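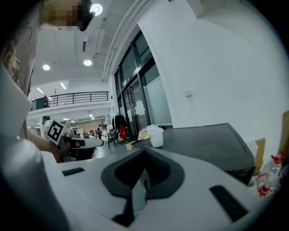

Setting the clock and the first timer on your Skuto sprinkler box

Okay, batteries are in, cover's off, let's get this thing running! I've set up a bunch of these and the clock is where I always rush, so go slow with me.

1. Hold the Set button for 2 seconds until the hours blink.
2. Use the arrows to get to the right hour (check AM or PM, I've watered at midnight more than once).
3. Tap Set again and do the minutes the same way.
4. Turn the dial to Zone 1 and pick a start time. I like early morning, before the wind picks up.
5. Choose how long it runs. My lawn gets 7 minutes per zone in June, but start lower if you have clay soil.
6. Turn the dial back to Auto. It won't water on any other setting!

Note: if you have the older Collora valves, the first zone can take a few seconds to open. Mine does and it's fine.

Caution: shut the water off at the main before you loosen a valve, even for a quick peek.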